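Notebook, Endilley room, February, 3:40 pm

Counter clear-down, second pass. Took most things off the big gray counter, leaving the fruit bowl and wiped it with the Varkeck cleaner, diluted per the label. 900 ml made up, used maybe a third. Dried with the blue cloths. The corner by the concrete walkway needed going over again, streaks show badly on that gloss finish once the overheads are on.

Paper towels are fine for spills but leave lint on this surface. Cloths only from now on. There are 12 in the drawer and the used ones go in the wash bag, please don't fold them back in with the clean ones.

Food waste still to do. The peel goes in the compost caddy, the paper towel too as long as it has only had food on it. Bowl to the dishwasher, top rack.

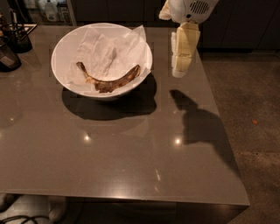
White bowl with banana peel and paper towel, gray counter.

Caddy weighed 873 g with lid on before today's scraps. Last entry had 307 g but I think that was without the lid, so don't compare the two. Will write "lid on" next to every weight from here.

Menovon liners: the small size slips down inside the caddy when it gets heavy. Folding the top over the rim twice holds it. Medium size would be better, added to the order sheet.

Open items:
- wipe under the lip of the counter front, missed it both passes
- ask Subramaniam stores if they still carry the square caddy
- new label for the cloth drawer, the old one has peeled off
- second bowl for scraps so the fruit one stays for fruit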